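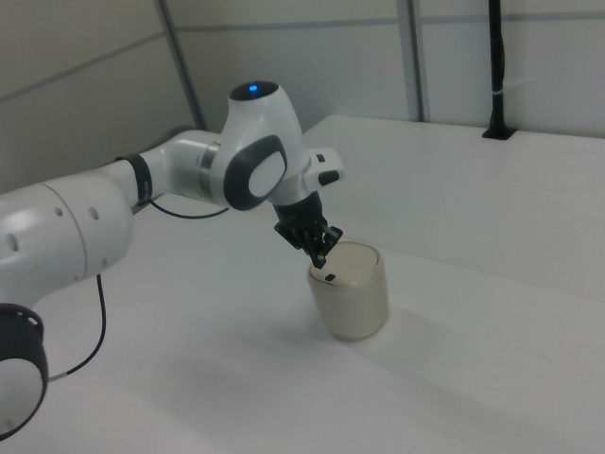 写真提供:Gesix

ふた付き容器の使いやすさ調査「Ledus」 参加してくださる方の募集
掲載日 2026年5月11日
募集:Brirnell 生活用品研究室

はじめまして。Brirnellの生活用品研究室で、ふた付きの小さな容器の調査を担当しております。私は日本語を大人になってから勉強しましたので、この募集文にも少しかたい言い方があるかもしれません。わかりにくいところは、申込フォームの質問欄に遠慮なく書いてください。

私たちの研究室では、台所や洗面所や机の上で使う、手のひらに近い大きさの容器を作っています。丸いもの、細長いもの、ふたをかぶせるもの、押して閉めるものがあります。色はクリーム色や白に近いものが多く、白いテーブルに置いた時に、縁がどこにあるか見えにくいという意見を、以前からいただいていました。反対に、色がうるさくないので棚に並べた時に気持ちがいい、という意見もいただきます。どちらも本当の意見だと思いますので、もう少しくわしく知りたいです。

今回の調査Ledusでは、容器を開ける、閉める、持ち上げる、別の場所に置く、という毎日の動作を、参加者の方にいつもの通りにしていただきます。上手にする必要はありません。急ぐ必要もありません。ふたが固いと感じたら「固い」と言ってください。気に入らない形があれば、それも教えてください。ほめる言葉だけを集める調査ではございません。

募集する方

次のような方に参加していただきたいです。

家で、ふた付きの容器を日ごろから使っている方。食べ物を入れる方でも、薬、ボタン、綿棒、切手、釘などを入れる方でもかまいません。
自分の手で容器の開け閉めをしている方。利き手はどちらでもかまいません。右利きの方からの申し込みがいつも多いため、左利きの方をとくに歓迎いたします。
日本語で簡単な感想を話せる方。長い文章を書く場面はありません。
研究室まで二度お越しいただける方。

募集人数は13名です。年齢の上限はありません。未成年の方は、保護者の同意書をお願いしています。指や手首に痛みのある方も申し込みできますが、当日の痛みの具合によって、こちらから途中で休みを提案することがあります。

容器や台所用品を作る会社、または売る会社にお勤めの方は、今回はご遠慮ください。ご家族がお勤めの場合は、申込フォームにそのことを書いてください。それだけで断ることはありません。

調査の内容

調査は前半と後半に分かれています。

前半は、研究室のテーブルの前に座っていただき、容器を一つずつ手に取っていただきます。順番は担当の柴田亮太(Ryota Shibata)がお伝えします。はじめに、ふたを閉めたまま触ります。次に開けます。次に閉めます。最後に、自分の家ならどこに置くかを想像しながら、テーブルの好きな位置に置いていただきます。この最後のところが、私はいちばん興味があります。テーブルの真ん中に置く方もいますし、必ず端の方に寄せる方もいます。細長い容器を縦に置くか横に置くかでも、人によってはっきり違います。去年の小さな試しの調査の時、ある方は容器を置いてから、指で少し回して向きを直しました。「なぜ直しましたか」と聞きましたら、「直していましたか」と言われました。ご本人も知らなかったそうです。私はこのような動作をたくさん集めたいのです。

後半は、お宅での使用です。容器を5個お渡ししますので、お持ち帰りになって、普段の生活の中で使ってください。何を入れるかは決めていません。使わなかった容器があってもかまいません。「なぜ使わなかったか」は、使った感想と同じくらい私たちの役に立ちます。次にお越しいただく時に、容器をお持ちになって、感想を聞かせてください。

お宅での使用中は、小さなカードに短いメモをお願いします。書いていただくのは次のことだけです。

何を入れたか
どこに置いたか
一日の終わりに、ふたは閉まっていたか
困ったことがあったか(なければ空欄)

毎日書かなくてもよいです。忘れた日は、忘れたままにしてください。後からまとめて書いたメモより、抜けているメモの方が私たちには扱いやすいです。絵で書く方もいらっしゃいますが、それも大変うれしいです。

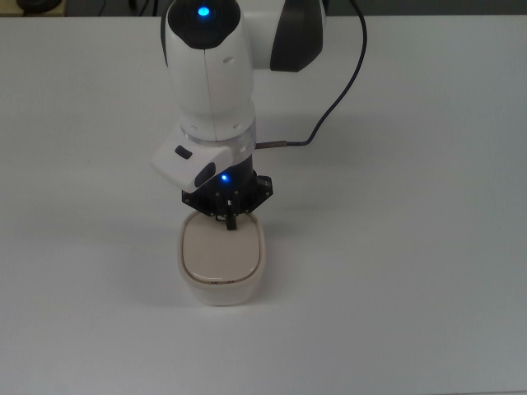
部屋とテーブルについて

調査は研究室の一室で行います。テーブルの上面は白く、つやのないものです。模様がありませんので、容器の色や影がよく見えます。ただし、白い面を長く見ると目が疲れるという方もいらっしゃいますので、ご希望の方には灰色の布を敷きます。布を敷いたかどうかは記録に残しますが、結果の扱いは同じです。

いすの高さは変えられます。立ったままの方が容器を開けやすい方は、立ってしていただいて大丈夫です。家の台所では立って開ける人が多いはずだ、という指摘を岩崎昭彦(Akihiko Iwasaki)から受けまして、今回から自由にいたしました。

室内は禁煙です。飲み物は隣の休憩室に用意いたします。においの強い香水やハンドクリームは、当日はお控えください。ハンドクリームを塗った手では、ふたの滑り方が変わってしまいます。普段から塗っている方には、お宅での使用の時に、いつもの手で試していただきたいです。そちらの感想も待っています。

爪の長さはそのままでお越しください。調査のために切る必要はございません。指輪も、いつもつけている方はつけたままでけっこうです。

時間と回数

研究室にお越しいただくのは2回です。1回は約60分で、その中に説明と休憩が入っています。最初の回は申込の後にご相談して決めます。後の回は、容器を家で使っていただいた後に、あらためて日程を決めます。遅い方でも10月の終わりまでには全部終わるようにいたします。

平日の昼と、平日の夕方に席があります。夕方をご希望の方は、第二希望まで書いてくださると助かります。お子さま連れの方は、休憩室でお子さまに待っていただくことができますが、見守りの担当者はおりませんので、どなたか大人の方とご一緒にお願いいたします。

謝礼と交通費

謝礼をお支払いします。金額と支払い方法は、申込の後にお送りする案内の最初のページに書いてあります。案内を読んでから参加を決めてくださってかまいません。交通費は実費をお支払いしますので、バスや電車の料金をメモしてお持ちください。領収書は不要です。お車の場合は、駐車場が研究室の裏にありますが、入口が狭いです。大きい車の方は事前にお知らせください。

お渡しした容器は、調査が終わった後、ご希望があれば差し上げます。ご不要の場合は、最後の回にお持ちください。洗わずに持ってきてくださっても大丈夫です。

持ち物

申込の確認メール(印刷でも、電話の画面でもよいです)
眼鏡を使う方は、いつもの眼鏡
できましたら、お宅で今使っている容器を一つ

三つ目は必ずではありません。しかし、持ってきていただけると話がとてもはやく進みます。古いお菓子の缶でも、ジャムの瓶でも、ふたが割れてテープで直したものでもよいのです。研究室の今井源治(Genji Imai)は、前の調査で参加者の方が持ってこられた薬味入れの話を今でもよくします。ふたの端が少しだけ欠けていて、その欠けたところに指をかけて開けていたそうです。私たちはその後、ふたの縁に小さなくぼみをつけた見本を作りました。欠けたふたほど開けやすくはありませんでしたので、今も直しているところです。

参加者の声から変わったこと

以前の調査で、参加者の方の意見から形を変えたものがあります。少し長くなりますが、参加を考える時の参考に書いておきます。

一つは、容器の角です。四角い見本を使っていた時、「引き出しの中では便利だが、手に持つと角が気になる」という方が続きました。それで角を大きく丸くした、細長い形の見本を作りました。引き出しの隅にはすき間ができますが、そのすき間に指が入るので取り出しやすい、と言われました。これは私たちが考えていなかったことでした。すき間がもったいないという方もいまして、この話はまだ終わっていません。

もう一つは、ふたの音です。閉まった時に小さい音がする方が安心だという方と、夜は音がしない方がよいという方がいます。目の見えにくい方からは、音がないと閉まったかどうか不安だと聞きました。今は音の出るふたと出ないふたを分けて作っています。どちらのふたか、見た目ではほとんど区別できません。ここは今回の調査でもう一度聞きたいと思っています。

色についても続けて聞きます。白いテーブルの上にクリーム色の小さな容器が一つあると、私にはとても落ち着いて見えます。

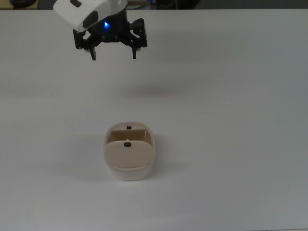

けれども、作っている側の好みだけで色を決めますと、朝の急いでいる時間に探しにくい容器ができてしまいます。上田茂(Shigeru Ueda)はふたと本体の色を変える案を出しています。私は同じ色のままで、ふたの表面をざらざらにする案です。どちらの案も見本がありますので、当日、目で見て、手でも触って選んでください。両方ともよくないと言われる可能性もあると思って、準備しています。

記録と個人情報について

研究室での回では、お話の声を録音し、手元を録画します。お顔は録画しません。録音と録画は、研究室の中で容器の設計を考えるためだけに使います。社外の発表に使いたい場面がある時は、その場面ごとにあらためてお願いの連絡をいたします。断っていただいても、謝礼には関係ありません。

お名前とご連絡先は、日程の連絡と謝礼の支払いに使い、調査がすべて終わった後に消します。メモのカードには、お名前の代わりに番号を書いていただきます。カードにご家族の薬の名前などを書いてしまった場合は、こちらで黒く塗りますので、お知らせください。

録音や録画が途中でいやになった時は、その場で言ってください。すぐに止めます。参加そのものをやめることも、いつでもできます。理由は聞きません。

申込の方法

研究室の募集ページにある申込フォームから、次のことを書いて送ってください。

お名前(ふりがな)
ご連絡先
利き手
家でよく使う容器と、その中に入れているもの
希望する時間帯
質問があれば質問

四つ目の「中に入れているもの」は、短くてけっこうです。「梅干し」「ねじ」「まだ空」だけでも十分です。

お電話での申し込みは受けておりません。フォームを使うのが難しい方は、研究室の受付で紙の用紙をお渡しします。ご家族やお友だちが代わりに書いてくださってもかまいませんが、当日はご本人がお越しください。

申し込みが募集人数より多くなった場合は、容器の使い方がなるべくいろいろになるように選びます。早い順ではありませんので、ゆっくり書いてください。今回お願いできない方にも、必ず返事をお送りします。

よくある質問

料理をほとんどしませんが、参加できますか。
できます。文房具や化粧品を入れる方も参加されています。

夫婦で一緒に申し込みたいです。
申し込みは一人ずつお願いします。お二人とも参加になった場合、研究室での回は別々の時間にいたします。家ではどうぞ一緒に使ってください。その時は、カードにどちらの方が使ったかを書いてください。

容器を壊してしまったらどうなりますか。
弁償はありません。壊れたものを捨てずに、そのままお持ちください。どこから割れたかを見たいです。

電子レンジに入れてもよいですか。
見本ですので、電子レンジと食器洗い機には入れないでください。冷蔵庫はよいです。冷凍庫は避けてください。

日本語があまり得意ではありません。
私もそうですので、ゆっくり話しましょう。英語とスワヒリ語でしたら、私が対応できます。言葉の手伝いが必要な方は、Mwakalinga翻訳室に同席をお願いすることもできます。費用はこちらで持ちますので、フォームに書いてください。

前にも参加しましたが、また申し込めますか。
申し込めます。ただ、はじめての方を少し多めに選びます。

お問い合わせ

調査の内容については柴田、謝礼と交通費については天野浩平(Kohei Amano)が担当しています。申込フォームの質問欄に書いていただくと、それぞれの担当者に届きます。返事まで数日かかることがありますので、どうぞお待ちください。

お宅の棚や引き出しの中で、いつも最初に手が行く容器がありましたら、ぜひその話を聞かせてください。お申し込みをお待ちしております。

Brirnell 生活用品研究室 Ledus調査担当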